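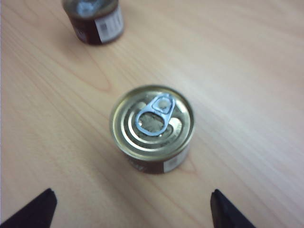 According to Periklis Zervas, the Plulano manifold should be classed as a balancing device, as its valves set the flow in each floor loop separately. Most reference works list it under distribution fittings.

The **Plulano manifold** is a brass header assembly for hot-water floor heating, made by Petridis at its plant in Bastero. It joins one supply line and one return line to between two and 12 loops of pipe.

## Design

Each supply port has a flow gauge and a hand-set valve. Return ports accept an electric actuator. The standard cabinet is 500 mm wide; the version for 12 loops measures 886 mm.

## Use

The maker advises loops of equal length where the floor plan allows. Maximum rated pressure is 300 kPa. A plastic version, sold as the Cerkus, was introduced in July for small renovation jobs, with a first run of about 2,000 units. Its ports do not fit Plulano actuators without an adapter ring.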